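How do I get a question put to my MP at a public meeting?
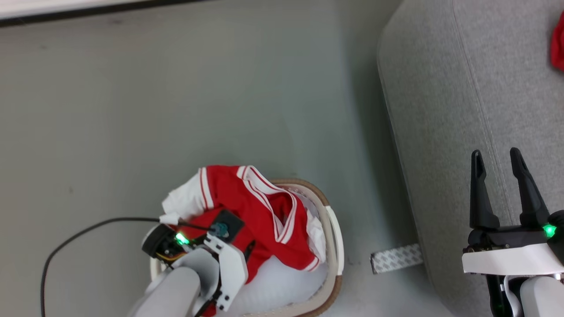

Ketbridge Local Politics Group — Community Help

Our MP is doing an open meeting at the Ostard Hall in June and I'd love to ask about the peace talks and what our government is doing to help them along. I've been to one of these before, on hospital parking, and I had my hand up for the full 55 minutes without getting near the microphone! The notice says questions "may be submitted in advance" but gives no address. Do I write to the office, or turn up early and hope? And is foreign policy even allowed at a local meeting? My husband reckons they'll steer everything back to the bypass.
posted by hekstead_jan

Amr Ait Ali
Write to the constituency office, and do it a good fortnight before. I got a question in last year this way (mine was on overseas aid) and they rang me back to check the wording. Keep it to two sentences if you can. My first go was 298 words and the woman on the phone was very kind about it, but she did ask me which bit was the question. Put your full address on, because they only take them from constituents and they do look it up.

Foreign policy is fine. The chair last time was Mrs Sýkora and she took three in a row on it, then went back to buses. What I'd say is ask for something the MP can do — will you raise it with the minister, will you sign the letter, will you vote for the motion. If you ask "what do you think about peace" you'll get five minutes on how we all want peace, and then it's somebody else's turn. You don't get a follow-up unless the chair's feeling generous, so put the important part first.

Still go early, mind. The hall holds 198 and there were people standing in the corridor.

bypass_bob
they will steer it back to the bypass. petition got 2423 names and still no date for the works

Maureen T
I agree with Amr about writing in, but take a printed copy as well. Mine got lost between the office and the hall and I had to read it off my phone with the wrong glasses on. Doors were 6.30 for a 7 o'clock start when I went, and the roving microphone started on the left-hand side, so that's where I sit now.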